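# The Senumer Prize

The letter from Toseck said that Suha Qudah had been chosen to launch the new poetry list, and that the honour would cost her £80. It called this a contribution. She read it standing in the hall with her coat on and then read it again at the table, where it came out the same.

She had sent them seven poems in August and heard nothing all winter. Now they wanted a whole book from her, a reading at the Marín bookshop and a paragraph on why poetry mattered. She had never managed to write that paragraph. She suspected that the people who could were mostly the ones who had stopped writing the poems.

Still, she rang the number at the foot of the page.
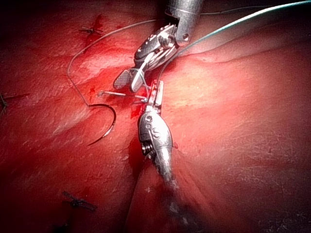

"What does the money pay for?" she asked.

"It goes towards the printing," said the man at Toseck. "You get it back in copies."

He had a pleasant voice, the sort that sells you a longer guarantee on a kettle. He told her that the list had already been noticed. Noticed by whom, he didn't say. He mentioned the Senumer Prize, which Toseck's authors did well in, and when she looked it up that evening the prize turned out to have the same postal address as Toseck, down to the floor.

She paid anyway. She told her sister it was an experiment, and her sister, who had known her a long time, said nothing and put the kettle on.

The proofs came in a fat envelope. Somebody had been through them with a pencil. Her poem about the ferry at Wudura had lost its middle, and the one for her father had gained a semicolon he would have hated. In the margin beside the ferry poem was written "Lovely! But do we need the sea?"

She took the bus to their office to ask about the sea.

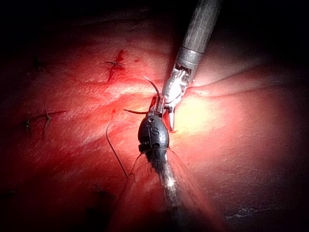
"Who made these changes?" she said.

"I did," said the man with the voice, who was younger than she had expected and had a cold. "I do all the books on the list."

He had a desk, a radiator and a wall of boxes. He moved a box so that she could sit. She had come ready to be patronised by an institution and it was hard to keep that up in front of one person blowing his nose.

"It's set on a ferry," she said. "You can't take out the sea."

"I thought it was implied."

"By what?"

He looked at the page for a long while. To be fair to him, he did look. 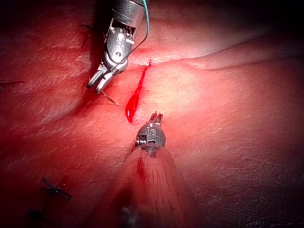
They went through the ferry poem line by line until the street lamps came on. She defended every comma for the first page and then, because he was sometimes right, only the ones she cared for. He leaned in from his side of the desk with his pencil and she from hers with a biro, like two steel instruments pointed at each other across one small bleeding cut, and she couldn't have said which of them was closing it. He wanted the last verse gone. She said the last verse was the poem. He said every poet told him that, and she said perhaps he should listen to one of them.

The sea went back in. The last verse lost its final line, which she had always known was there to be admired.

"And the prize?" she said at the door. "Who judges it?"

"There are two of us," he said, and had the decency to look at the radiator.

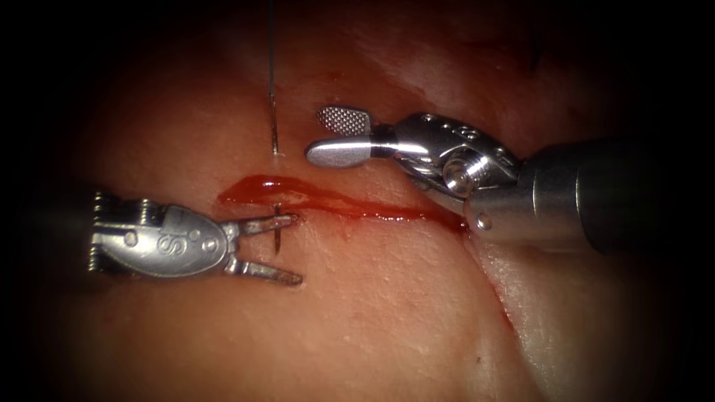 ## At the Marín

The bookshop had put out more chairs than it needed. Her sister took one in the front row and placed her handbag on another. A man near the back seemed to have come in out of the rain, and he kept his hood up through the introduction, in which the word "luminous" was used twice about a book the speaker held upside down.

Suha read the ferry poem third. She had planned to read it the old way, with the final line put back, and to see whether he would notice from where he was stacking copies by the till. She got to the end of the verse. The line was there in her mouth, ready, and it sounded to her like somebody clearing her throat.

She left it out – only for tonight, she told herself – and turned the page.

Afterwards the man in the hood bought a copy. He asked if she would sign it, and then whether the ferry still ran.

"In summer," she said. "If they've got the crew."

He said he might go, and put the book inside his jacket to keep it dry.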